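Visit Report: Pimurik Open Day, Bunnag and Prerkamham

The Home Furnishings Study Group attended the January open day held by Pimurik, the manufacturer of household storage and kitchen furniture. The program was divided between two sites. Members spent the morning at the company's showroom in Bunnag and were taken by bus to the workshop and packing hall in Prerkamham in the afternoon. This report is circulated to all members, including those who were unable to travel, and will be kept with the reports of earlier visits.

Registration opened in the entrance hall at Bunnag at 8:30 a.m. Visitors received a badge, a floor plan and a printed schedule. The floor plan did not show the side staircase, and several members reached the upper level by way of the stockroom corridor before a sign was put up. The company has said that the plan will be corrected before the next open day.

The Showroom at Bunnag

The ground floor is arranged as a series of small rooms, each furnished with pieces from the current catalog. Pimurik lists 372 articles this year, compared with 366 in the previous edition. The increase is made up entirely of shelf inserts and drawer dividers. Members who had visited before noted that the bedroom displays have been moved to the rear and that kitchens now take up most of the front half of the building.

Particular attention was given to the Trerkuto line, a set of kitchen cabinets and open shelves intended for apartments with limited floor space. The base cabinet is offered in two depths. The shallower version leaves enough clearance for a door to open behind a person standing at the counter, a point that was demonstrated in the narrowest of the display kitchens. Drawers in both versions can be lifted out fully for cleaning. Members found the runners smooth under a light load, although the widest drawer had to be pushed from the center to close evenly.

A short session followed on the upper level on the arrangement of everyday items in a small kitchen. The presenter took the contents of a typical household cupboard and put them away twice: first by type, with plates, pans and dry goods kept apart, and then by use, with everything needed for breakfast placed together on one shelf. Opinions among members were divided. The second method reduced the number of doors opened, but it also meant that bowls were kept in two places, which some considered impractical for a family. The company's own leaflet recommends a mixture of the two.

Questions were taken on the replacement of hinges and handles. Pimurik keeps parts for discontinued cabinets for a fixed period, and orders may be placed by mail or at the Bunnag service counter. Members asked that the length of this period be printed in the catalog. It currently appears only on the back of the warranty card.

Lunch was served in the staff dining room. The bus left a little after 1 p.m.
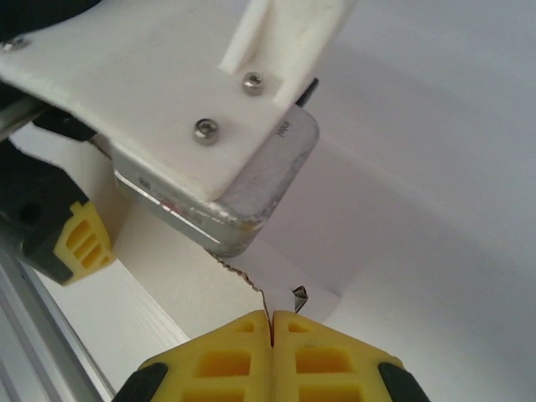
PRERKAMHAM, January – The afternoon program began in the reception room of the Prerkamham workshop with an introduction to the building and a reminder of the safety rules. Visitors were asked to stay inside the marked walkways and to leave bags in the lockers provided. The group was then divided in two. One half began in the joinery section and the other in the packing hall, changing over after 45 minutes.

The joinery section occupies the older part of the building, a long hall with high windows along the north side. Panels are brought in already cut to size and are drilled, edged and sorted here. Finished panels stand upright in numbered racks, each rack holding the parts for one cabinet type. Members were permitted to handle samples from a display rack near the entrance and to compare edges before and after sanding. The difference was easily felt along the underside of the shelf, where an unfinished edge would catch on a cloth.

A considerable part of the discussion concerned color matching. Doors and side panels for the same order may be finished on different days, and small differences are more noticeable under kitchen lighting than in daylight. Each batch is therefore compared with a reference board under two kinds of lamp. The guides acknowledged that the pale gray finish remains the most difficult to match. Customers ordering additional doors for an older kitchen are advised to request a sample first.

The Packing Hall

The packing hall was, for many members, the most instructive part of the day. Parts for each cabinet are laid out in the order in which the customer will need them, so that the side panels are found first when the carton is opened and the back panel last. Handles and screws are placed in a paper bag, which is fastened to the inside of one panel. In earlier cartons the bag was left unfastened and was sometimes thrown away with the packing material – a difficulty several members recalled from their own experience.

The hall prepares nearly 1000 cartons in a full working week. Corner protectors are now made of folded cardboard. They take up more room in the carton than the former type, and the outer dimensions of 278 cartons have been revised to allow for them. Deliveries leave from the loading bay on the east side each morning except Friday, when the bay is reserved for returned goods.

Visitors were invited to try packing a small wall shelf. The exercise took most groups longer than expected. The usual error was to place the cardboard sheet between the wrong pair of panels, so that two finished faces lay against each other. The instruction card shows the correct order, but its drawings are small, and members suggested that the sheet itself be printed with the words "face side".

Returned goods were discussed briefly before the close. Cabinets sent back with minor damage are inspected, and sound parts are set aside for the repair service. Members wished to know whether such parts could be bought separately at a lower price. The company stated that a sale of this kind is under consideration for Bunnag but gave no date.

Practical Notes for Members

The walkway between the two halls at Prerkamham is unheated, and a coat is advisable in winter. The reception room and packing hall are on one level. The joinery section is reached by a ramp from the courtyard, and visitors who need more time should inform the guide before the groups are divided.

Sample boards for four Trerkuto finishes were given to the group and may be borrowed from the study room. Members who did not receive the printed catalog may request a copy through the group's office. Lockers should be checked before departure – one umbrella and a pair of reading glasses were left behind and are being held at the Prerkamham reception desk.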